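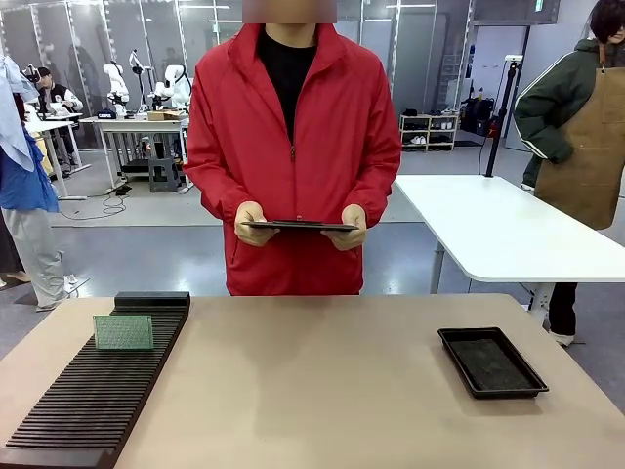 Call for participants: does a sensory room do what the brochure says?

Pekbridge is looking for families and support staff to take part in a trial of sensory room equipment for children with additional needs, starting in October at our Unudgate site.

We should say up front that we are not sold on sensory rooms. Schools spend a lot of money on bubble tubes, projectors and padded corners, usually after a demonstration by the company selling them. The claims are big and the evidence we have read is thin. Last year we went through 2,019 session notes from rooms already in use, and most of them said little more than "calm" or "enjoyed lights." Calm compared with what? A quiet classroom with the blinds down might have done as well, and it would have cost a good deal less.

So we want to compare the two. Each child will have sessions in a fitted room and sessions in a plain room with the same adult, and we will look at sleep, mood and how easily they settle afterward. Parents fill in a short diary. It takes up to 10 minutes a day, and we know that is a lot to ask on a bad day — skipped entries are fine, made-up ones are no use to us.

The study is paid for by Endow, a small grant fund. No equipment maker is putting in money, and none will see the results before you do.

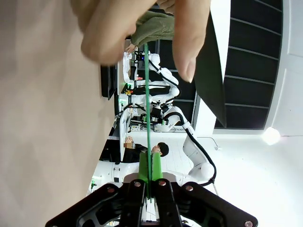 Who we want to hear from

Parents or guardians of children aged five to eleven who have a sensory processing difficulty, with or without a formal diagnosis. Children who use wheelchairs or hoists are welcome, and both rooms have a ceiling track.

Classroom aides and therapists who have run sensory sessions for at least one school year. We would especially like to hear from people who think the rooms work. Tell us why.

Please don't apply if your child has seizures triggered by light. We can't make the fitted room safe enough.

What you get

Travel costs, a snack, and a written copy of your own child's results. We are not offering therapy, and we can't promise your child will like it. You can stop at any point without giving a reason.

How to apply

Call or write to Kenna Niven at the Pekbridge front desk and ask for the room study form. Questions about diaries and privacy go to Ronaldo Prado. Visits to see both rooms can be booked after 2 p.m., once school sessions have finished.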